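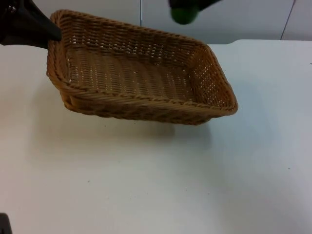
Woven tray, braided rim, on the white table

Ticket 510 - Wudeo bread tray rocks on flat surfaces
Status: Solved
Opened: December 25, 2022

Problem: I love this tray! The weave is gorgeous and the thick rim is lovely to hold. But set down with rolls in it, it wobbles corner to corner.

Tried so far:
Different table - same wobble.
Turned it end for end - same.
Heavy books inside overnight - a bit better, back by lunch.

Reply from Brudex support: Mist the underside lightly, lay a towel inside, weight all four corners and leave it for 2 days. Keep it away from heaters.

Update: It worked! Sits flat with 10 rolls in it, and the rim kept its shape. So happy with this one - please close the ticket.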